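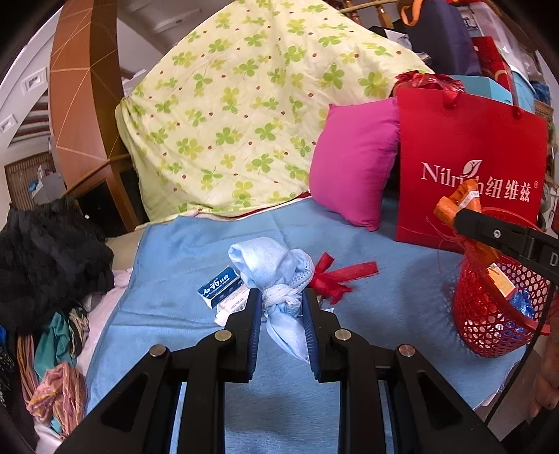 4. Washing and drying the travel kit cloths

This section is for the Plenden travel kit, the bed sheet liner and the small cloths which come with it. Please read it one time completely before the first wash. For the hanging bag and the zipper parts, see section 5.

4.1 Before the first use

1. Take all textile parts out of the bag and remove the paper labels.
2. Open every knot and fold. A cloth washed with a knot in it stays dirty in the middle and dries very slowly.
3. Wash the colored parts alone the first time. Blue parts can give some color to the water in the first two washes. This is normal and is not a defect.
4. Do not use the cloths on the face before the first wash.

4.2 Washing by hand

1. Fill a clean sink with lukewarm water. The water must feel comfortable on the inside of your wrist.
2. Add one small spoon of mild liquid soap. Powder is also possible, but it must be dissolved completely before you put the cloth in.
3. Press the cloth under the water and leave it for the time you need to brush your teeth and wash your face. Longer is not better.
4. Squeeze gently from one end to the other. Do not twist. Twisting pulls the stitches at the border and after some washes the edge becomes wavy.
5. Rinse until the water has no more foam.

Note: Toothpaste marks should be rinsed with cold water first, before the soap. Some whitening toothpastes leave a pale spot which cannot be removed.

4.3 Washing by machine

1. Put the small cloths in a net bag. The liner can go in without a bag.
2. Choose the gentle program and a spin speed of 400 or 600. Do not go higher than 600.
3. Do not add fabric softener. It makes the cloth feel nice but it takes up less water afterward.

Caution: Never wash the kit together with clothes which have hooks or hook-and-loop tape. The loops of the cloth will be pulled out and we cannot repair this.

4.4 Drying

1. Shake each part two or three times.
2. Hang it by the short side, in the shade if possible.
3. Turn the liner one time when the upper side is dry.
4. In a tumble dryer use only the low setting, and take the parts out when they are still a little damp.

Caution: Do not dry on a heater or on a lamp. Danger of fire.

4.5 Packing again

Fold the liner in half along the long side, two times, then roll it from the foot end. The small cloths go flat on top. If you must pack a damp cloth, use the Skullier pouch (part 228) and open it again the same evening. Toothpaste, soap and other tubes belong in the front pocket with the cap closed tight.

4.6 Replacement

With normal care the small cloths keep their form for 50 washes. New cloths can be ordered from Tamura or from Asfaw with the order card at the end of this manual. Please write the color and the part number.

Text of section 4 revised Jun 7, 2019.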